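Tile and grout stuff, quick one this week

Short on time — the Granby job ate most of it. 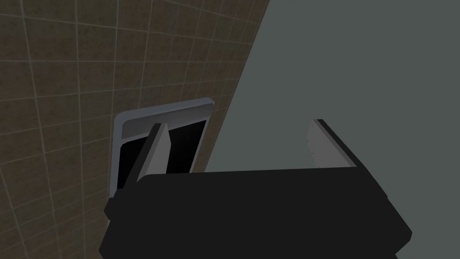
So. Grout. Three of you wrote in about the same thing, hairline cracks where the wall tile meets anything built in. Don't fill those with more grout. It'll crack again by January. Use a flexible caulk in a matching color, let it sit overnight, longer if the room is damp. Scrape the old stuff out first. All of it, yes, even the corners.

Sealer: the Trundon one is back in stock at the Michalski counter. 2 coats on a wall is plenty. I've seen people do 8. Waste of a Saturday and it goes cloudy anyway.

Somebody asked if you can skip sealing when the tile is glazed. The tile, sure. The grout lines, no. Seperate question really.

Also the loose tile thing. Tap along the row with a knuckle or the handle of a screwdriver. Hollow sound means it's let go of the wall — mark it with tape and keep going, then pull the bad ones in one go and reset them togther. One at a time takes forever and the lines end up wandering.

Leftover box: 118 plain white wall tiles, a few chipped, free to whoever picks them up. Reply to this and I'll send the address. Bring your own crate, they're heavy.

Next time drains, if I get to it. Keep the questions coming, short ones please.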